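Can it put the shoes away yet?

Drimuda says its Tiltora arm will be ready for home chores by March. I have read that line in 7 of these newsletters' worth of press mail, and my hallway still gets tidied by hand. The demo chore is a plain one - shoes, a straw hat and a wire rack.

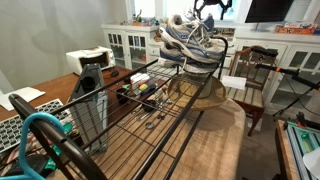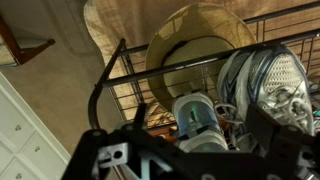

Sneakers and a straw hat, from two viewpoints. Laces and thin wires are where I'd expect trouble, and Drimuda's sheet skips both. It claims 80 percent success over 2,458 tries, with no word on what counted as a try. A dropped shoe? A bent brim?

What to ask before you order

Ask for one full run, uncut, with shoes the arm hasn't met. Butalley put out a clip like that last year - 9 minutes for one shelf.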